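Kitchen & Table > Reviews > Folding Tables

We use cookies to remember your preferences and see which pages people read. By continuing to browse you agree to this. Accept / Manage settings

The Bultano Folding Table, One Summer On

By Kai-wen Tsang

I bought the Bultano back in June, when my sister announced she was bringing her whole crew for the long weekend and I realized (with some horror!) that we had nowhere to put them at dinner. I'd been eyeing the Cudo for ages, but the Cudo was 436 dollars and my heart just wouldn't let me do it. The Bultano came in at 400 even, with free delivery, and the delivery fellow carried it all the way up the back steps, bless him.

Setting it up is a one-person job once you get the hang of the legs. The first time I pushed when I should have pulled and said a few words I won't repeat, but now I can have it standing before the kettle boils. The catches are stiff, so mind your thumbs. It weighs 30 pounds, and I can manage that from the hall closet to the dining room, though I wouldn't want to haul it across a campground.

Now, the white top. I was nervous about white, having grown up with a mother who covered everything in oilcloth, and I very nearly sent it back for the gray. I'm so glad I didn't! It makes our dark little dining room feel twice as cheerful, and paper is easy to read on it under the lamp. Blueberry juice came up with dish soap. Turmeric did not, at least not completely, and there's a faint yellow moon at my husband's end that I cover with the bread basket.
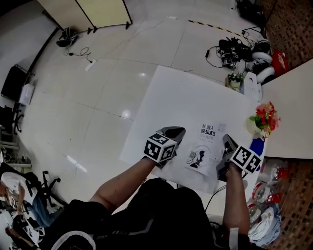 Wobble, Noise and Other Complaints

There is a bit of sway if somebody leans hard on the long side. My nephew leans hard on everything, so we've had a fair test of it. A folded napkin under one foot helped on our old floors, and the rubber feet haven't left any marks. It does creak when you cut a roast on it, and I've taken to carving in the kitchen.

I'd still buy it again. If you have the room to leave a table up all year, look at something heavier, but for those of us who fold it away after the pie is gone, I'm very fond of this one.

Filed under: Tables & Seating, Small Spaces, Reader Reviews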